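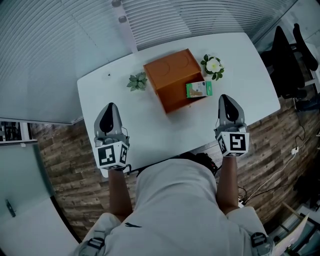
Olaia Bustamante me escribió en el margen del primer borrador que una mesa con adornos no es una mesa desordenada, que el desorden lo ponemos nosotros al llamarlo así, y que a ver si me atrevía a quitar la palabra del título. La quité. Y de paso reescribí toda esta sección, que antes se llamaba «Desorden leve» y ahora se llama como se llama.

Inicio | Números | Autores | Buscar | Contacto

3.2. Las cosas pequeñas y su sitio

Para el estudio Katik elegí objetos que no piden un lugar concreto. Una taza va al armario y un bolígrafo va al bote, eso lo sabe cualquiera, pero ¿dónde va una flor artificial? ¿Y una suculenta tumbada? La caja naranja de madera me dio muchísimo juego (confieso que es mi favorita): de lado y con la boca abierta hacia quien está en la mesa, unos la tratan como una estantería en miniatura y otros como algo que se ha caído y hay que levantar. El paquetito verde y blanco acaba casi siempre pegado a ella, delante o dentro.

Participaron 22 personas y recogí 113 disposiciones finales de la mesa. A todas les dije lo mismo, «déjala como te guste», y nada más. En la versión piloto, que llamamos Borach, la frase era «ordena la mesa» y la gente me hacía filas, ¡filas perfectas!, como si fuera a pasar revista. Con la frase nueva aparecieron los grupos: la planta y la flor juntas, la caja en el centro o casi, el paquete de satélite. En 19 disposiciones la flor quedó sola en una esquina, y quienes la pusieron allí lo defendieron con bastante pasión en la entrevista.

Me interesaba también el vacío. Una mesa blanca, rectangular, de esquinas redondeadas, deja mucha superficie libre cuando los objetos son tan pocos, y yo esperaba que la gente los repartiera. Pues no, o al menos no tanto como en la serie Ifans, donde la mesa era oscura y más estrecha. No sé todavía si es el color o el tamaño; en julio repetiré la serie cambiando una sola cosa cada vez, como debería haber hecho desde el principio.

Queda la habitación. Trabajamos en una sala con persianas blancas de lamas horizontales, y varias personas me contaron que habían colocado la flor mirando hacia ellas (Fig. 2).

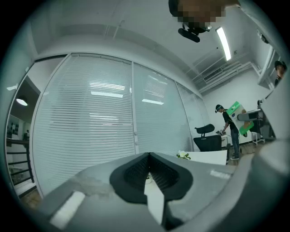

Figura 2. La sala: tabique de cristal con persianas y puerta abierta a la izquierda.

Codifiqué cada disposición por proximidad entre objetos y por orientación de la caja. Con la orientación tuve dudas, sobre todo cuando quedaba girada a medias, y esos casos los revisó Olaia por su cuenta. Discutimos unos cuantos por la tarde, café mediante, y los que no resolvimos van en el anexo con las dos etiquetas.

Artículos relacionados
Adornos de oficina y territorio: notas del proyecto Grekasum
La serie Ifans: mesas oscuras, mesas estrechas
50 maneras de dejar una caja
Plantas artificiales en salas compartidas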